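Sorkovura Handling Practice Group
Minutes of the meeting held 15 Jun 2020
Chair: Angus Rewi

1. Minutes of the May meeting
Approved with one change. Under item 4, "shall" now reads "should" for the storage of spare finger pads.

2. Draft good practice note, hand-held grippers
The chair went through the second draft. Bavine had sent in 34 comments, most on wording. Myklebust asked that the note cover work with two grippers at one table, which the first draft left out. Agreed.

Section 3 (hands and gloves) was accepted as written. Section 4 (checks before a session) now asks the operator to look over pivots, screws and pads, and to write down any pad that has been changed. Promeo wanted a limit of 100 sessions per pad. Others felt there was no data behind the number - left open.

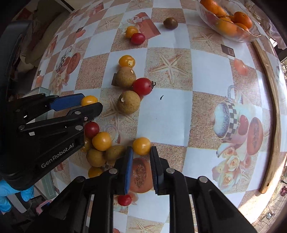 Section 5, on table layout, took up most of the time. The draft called for a plain, single-color surface in all cases. Myklebust objected that homes do not have plain tables. A printed tomato on the cloth near real tomatoes, or starfish printed under the food, is a fair test of the work and should be allowed, provided the session log says the cloth is patterned. Bavine agreed but wanted direct sunlight on the cloth logged as well. Both points go into the next draft.

Section 6, shared work area. When two grippers reach in from different sides, one operator is to be named as lead before the start. Bavine proposed a minimum gap of 40 mm between fingertips. Not agreed; Promeo will look at whether a gap can be kept in practice with small items.

3. Actions
Angus Rewi - third draft of sections 5 and 6.
Promeo - pad wear records and a short paper on the gap.
Myklebust - sample log sheet, no longer than 2 pages.

4. Other business
None.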